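Bimska Adds Leaf Wallpaper and Red Marble-Pattern Surfaces to Spring Range

DIRNOSBY, April – Bimska, the surface and wallcovering supplier, has added two new lines to its spring range. Both are in stock now at the Troment warehouse and can be ordered through the Esposito showroom in Dirnosby.

The first line is a wallpaper with an oversized leaf pattern, sold under order number 2062. The second is a set of work surfaces in warm marble patterns, order number 796. Each line is sold separately, and samples of both are free on request.

Bimska developed the two lines together after trade customers asked for a patterned wall that could sit behind a strongly colored counter or bench. Cut-to-size orders placed before noon leave Troment the next working day.
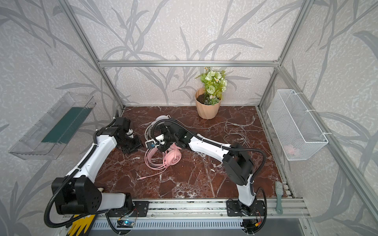 Pattern scale is the main change from last year's wallpapers, which used small repeats. The large gray leaves and branches are printed over a pale, speckled white and silver background, and the reddish-brown surface below them has streaks of white and gray veining. Both lines also come in a plain version for customers who want pattern on one side only.

Trade price lists are available at the Esposito counter or by mail from Bimska customer service.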